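Billine Play Kitchen Set
Set-up and Care Guide – Section 3: Laying the Table

Before you start this section, please finish Section 2 (Unpacking and First Wash). All plates, bowls and food pieces must be dry. If a piece is still wet inside the seam, leave it on a towel overnight and continue the next day.

This section explains how to set out the plates and the play food on a table, how to use the dish rack, and how to put everything back. One adult can do it alone. The first time it takes around 8 minutes, and later it goes faster.

3.1 Choosing the table

1. Choose a table with a flat and smooth top. A light color is best, so that small pieces are easy to see.
2. Check that the table does not rock. If it rocks, put the felt pad from the accessory bag under the short leg.
3. Wipe the top with a damp cloth and let it dry. Crumbs and sand make fine scratches on the plates.
4. Keep the pieces 3 inches or more from the table edge when small children will play.

Note: The set can share a table with other things, for example a computer screen, but leave enough free surface for the plates. Do not put play cups on top of electric devices, also when they are empty.

CAUTION: Do not use the set on a stove, a heater or a warm radiator cover. The plates become soft and do not return to their shape.

3.2 Placing the plates and bowls

1. Start with the plate that will be used most. Put it near the middle of the table, where it can be reached from all sides.
2. Put the second plate farther back. An oval plate should lie with its long side toward the player, because long pieces fit better on it this way.
3. Put the bowl in front, close to the player. Do not place the bowl on a plate. It slides.
4. Stand the remaining plate in the dish rack (see 3.4).

Leave a hand's width between the pieces. Many parents push everything together to save space, and then the child knocks over two things when reaching for one.
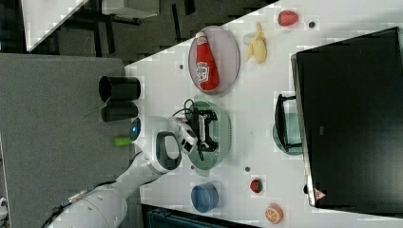
If your table is narrow, use one plate and one bowl only and keep the others in the rack. It is better to change the plates during the play than to have them partly over the edge.

3.3 Adding the food

1. Take out only the food you want to use. For the first play, a banana, a strawberry and one or two fruit slices are enough.
2. Put the fruit directly on the table, between the plates. The child then has something to do – to choose the fruit and bring it to a plate or to the bowl.
3. Lay bottles on their side. A ketchup bottle can lie on the oval plate, where the raised rim stops it from rolling.
4. Stand the cups together at one side of the table, away from the fruit.

Note: Riis fruit slices and Fadley fruit slices can be mixed with this set. The sizes are a little different, but they fit in the same bowl.

CAUTION: Use only clean and empty bottles. A bottle from your own kitchen must be washed inside and its cap must be closed firmly before it is given to a child.

CAUTION: Not suitable for children under 3 years. Look at the small slices before each use. If a piece has a crack or a loose part, throw it away.

3.4 Using the dish rack

1. Open the feet of the rack and press them down until they are level.
2. Put the rack at the side of the table, with the open side toward the player.
3. Place each plate upright between two wires. Push gently. If the plate does not go down, turn it a little, do not use force.
4. Hang nothing on the outside of the rack. It is light and can tip.

The rack is made for play plates. It is not tested for ceramic plates or glass.

3.5 Putting the set away

1. Collect the food first, then the cups, then the plates. The food pieces go in the cloth bag.
2. Stack the plates with the largest at the bottom and the bowl on top.
3. Look under the table and behind the rack before you close the box. Fruit slices are flat and are easily missed.
4. Store the box in a dry place. Do not put more than one other box on top – the lid will bend.

If something is missing or broken, write to Billine Customer Service, Drurkthorpe, and give the piece number from the parts list on page 52. Single plates and food pieces can be ordered separately. Bottles are not included in the set and cannot be ordered.

Continue with Section 4: Washing and Stains.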